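Small trash can for the desk, with lid or without?

Stillby Home Forum > Small Rooms > Desk and Table

brarnitz_flat
6 Jun 2024
Hello all. Since May I work at home, at a brown wooden table, and I am looking for a little can that stays on top of it.

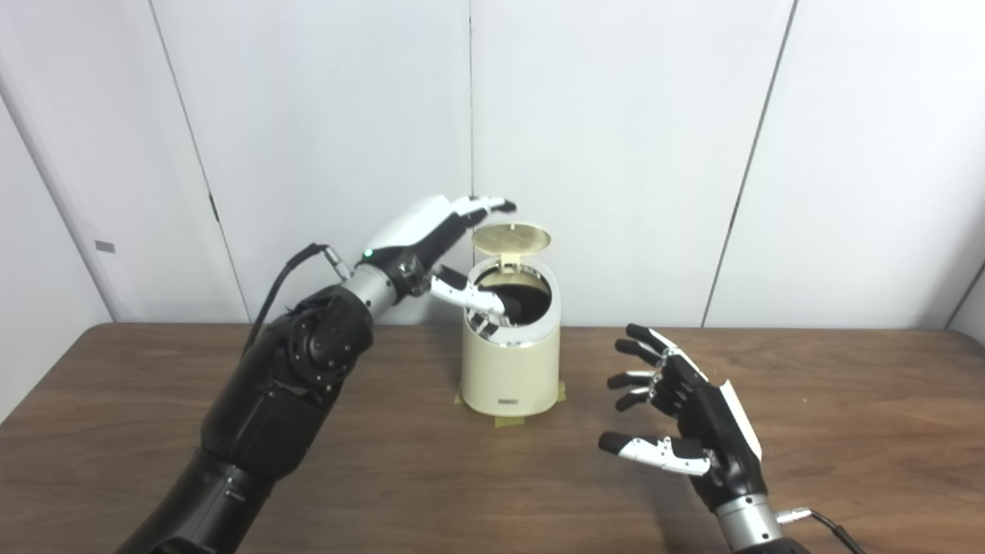 I would like cream or white, with a round lid on a hinge. My waste is mostly tea bags, pencil shavings, tape and paper labels. The table is also where we eat in the evening, so I do not want to look at the tea bags. My questions are: does a lid disturb you after some weeks, and do you put a bag inside?

Yannick Carré
I have had a can with a hinged lid for 9 years, and I would buy it again. Please check how far the lid opens. If it stands almost upright at the back, you have the whole opening free. Mine stops too early and I always hit it with my knuckles.

stilel_mum
I must disagree with Yannick. For a desk the lid is one movement too many. In the first week you close it every time, later it stays open day and night, and then you have paid for a lid which only collects dust. I use an old jam jar, 1000 ml, and it goes in the dishwasher.

Yannick Carré
A jam jar with wet tea bags next to the dinner plates? No, thank you. She wrote that they eat there.

stilel_mum
You can carry a jar to the kitchen before dinner. It is not far in any flat I know.

jolywood
For the bag question: I tried the small compost bags and they always slide down from the rim. Now I put a folded sheet of newspaper on the bottom and wash the can when it smells. Warm water, dish soap, 30 minutes, then let it dry with the lid open.

A shape that is narrower at the bottom empties easily, but it also falls more easily if you push something in with force. I glued a ring of felt under mine and this helped.

brarnitz_flat
Thank you, the felt is a good idea, also for the wood. Jolywood, does the hinge get rust from washing?

jolywood
A little, on the pin. I dry it with a cloth now. I would not leave it under water.

stilel_mum
One more point for the jar, it has no hinge.

brarnitz_flat
I understand :) But I will go with the lid. I will look in the shop in Joly next week and measure the opening, my tea bags are quite big.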